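29th July, bench notes, Flarkstead

Patching cell again. Viera wants a view on whether the two arms take over cable work from January. My view is still no, or not on these numbers.

Log says 1,347 attempts since the last reset. It doesn't say how many Lukian finished by hand, and he was stood there for most of them. Setting up took him 20 minutes this morning, before a single cable went anywhere.

Passing a plug from one gripper to the other is the bit Inance are proud of. A person would just turn their wrist.
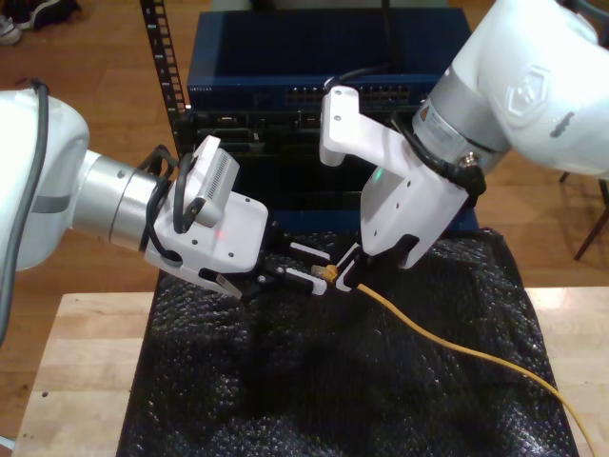
Oksana used to do patching and now she watches patching. She says it's more tiring. Nothing in the business case about that — Osvaldo to add a line, or I will.

Ask Barkard what the 13 "soft stops" are.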